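Home | Reviews | Phones & Broadband | Guides | Contact

Gevau call blocker review

By Elsie Ashworth

We get a lot of nuisance calls on the landline, mostly between lunch and the six o'clock news, so I bought the Gevau call blocker and have had it plugged in since December. It sits between the phone and the wall socket. I paid for it myself.

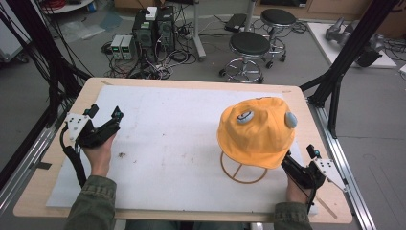
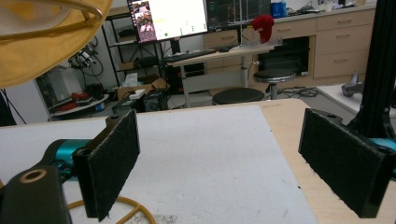
Setting up was easy enough. You plug the short lead into the wall, the phone into the box, and wait for the light to go green. The box needs caller display on your line, and mine didn't have it, so I had to ring my provider and wait until the next morning for it to be switched on. The leaflet mentions this on the last page, in small print.

It comes with 3,000 known nuisance numbers already stored, and there is room for another 3,000 of your own. To add one you press the large button while the call is ringing or during it. The button is stiff but it works.

In the first month it stopped 11 calls without the phone ringing at all. A few still got through, all from numbers that looked local. I blocked them as they came and most have not been back — though the callers change numbers so often that I can't be sure.

My main complaint is the screen. It is small and unlit, and scrolling back through the list takes one press per number. Removing a number is worse. I blocked the surgery by mistake and it took me two goes with the leaflet to undo it.

There is also a setting that makes unknown callers say their name first. I turned it off after a delivery driver gave up.

I had a Hevport before this. It had a better screen but no stored list, and I would not go back. If you have a digital line, check that your router has a phone socket before you order.

Comments

Colton Cormier: Does it work with a cordless set? We have three handsets.

Elsie Ashworth: Yes, plug it in at the base and it covers all of them.

Funmilayo Chukwu: Mine lost its whole list after a power cut. Write your numbers down.

Florin Pîrvu: Agree about the button. My mother can't press it.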